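House rules for the tidy-up simulations: your questions answered

I'm Éabha Quinlan and I look after the rules for the simulated rooms on the Hikik project. The same handful of questions lands in my inbox every March, when the new people start, so I've put my answers in one place. Shout if yours is missing!

Do I have to read the whole rulebook before I run anything?

No, and I'd rather you didn't try (it's 51 pages and the middle is heavy going). Read the part on starting a run and the part on stopping one. Then sit with Conall Mac Carthaigh or me for your first go.

What counts as a pass?

The thing you were asked to move is where it should be, and everything else is where it was. People forget the second half all the time. If the task is to pick up the keys and the arm shoves the tissue box on its way past, I mark that as a fail, even if the keys end up in exactly the right spot. In somebody's bedroom that could be a glass of water.

Can I shift things a bit before I start, to make it easier?

Please don't. Every room has a saved starting layout and we all use the same one, otherwise my results and yours can't be compared. A bedside table with a plant at the back and a little jar right in front of the tissues is meant to be a bit awkward. 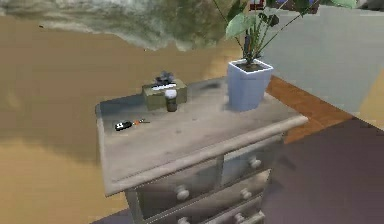 If you think a layout is truly impossible, send me the room name and I'll have a look. I've changed 2 so far this year, so it does happen.

How many tries do I get?

4 for each task, and all of them go in the log. I know it's tempting to bin the one where you'd picked the wrong settings, but log it and write a note beside it. Sándor Kerekes once found a proper fault in Grollon, our path planner, from a run that somebody had very nearly deleted.

Are drawers fair game?

Only if the task says so. Knobs are easy to catch by accident, so we treat the front of any furniture as a no-touch area unless opening it is the job. Brushing against it goes down as a contact, even when the drawer stays shut.

Does a simulated crash matter? Nothing gets broken.

It matters to me! We use the same force limits here as we do in the real test flat, and a run that goes over them stops there and then. I don't want anyone getting used to a setting they'd have to unlearn later.

Who signs off a task before it moves to the real flat?

Two people, and neither of them can be the person who wrote it. Usually it's Noreen Kavanagh and Eimear Mulligan. Give them the log, the layout name and the software version, and leave them a couple of days.

Where do I send a rule I disagree with?

To me, with the rule number in the subject line. I do change them, and the bit about contacts has been rewritten more often than I'd like to admit.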